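Notebook, unpaid citations matching, 23 June 2026

Second day on the Idley parking file. Coffee machine still down, morale as expected.

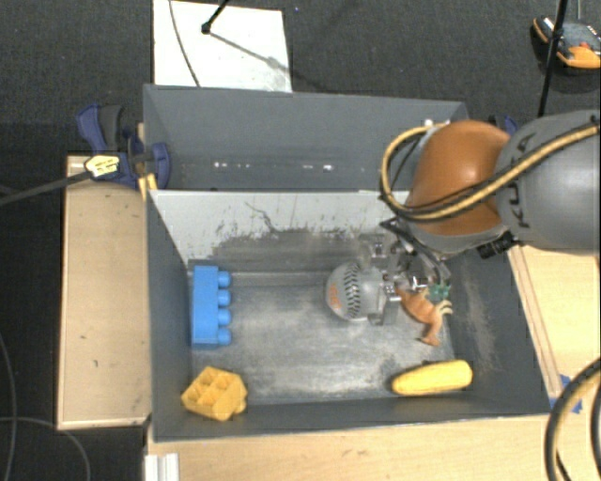
Matching run

Loaded the May export: 307 open tickets against delivery vans. Matched on plate first, then on registered address. Plates alone gave us a mess, as the same van turns up under Imex in one row and Virbridge in the next.

Address matching did better. 212 tickets now trace to one mail drop on Kashindye, a suite that must be getting crowded. The other 95 are still loose.

Two false matches so far, both typos by whoever keyed the tickets (O for zero, the classic). Fixed by hand and logged in the changes tab.

Do not call this fraud in the write-up. Companies may share an address – some just share it with great enthusiasm.

To do

Ask the city clerk for the dissolution dates again. Second request; the first got a very polite auto-reply.
Rerun with zeros and O's treated as equal.
Check whether late fees are counted twice in column F.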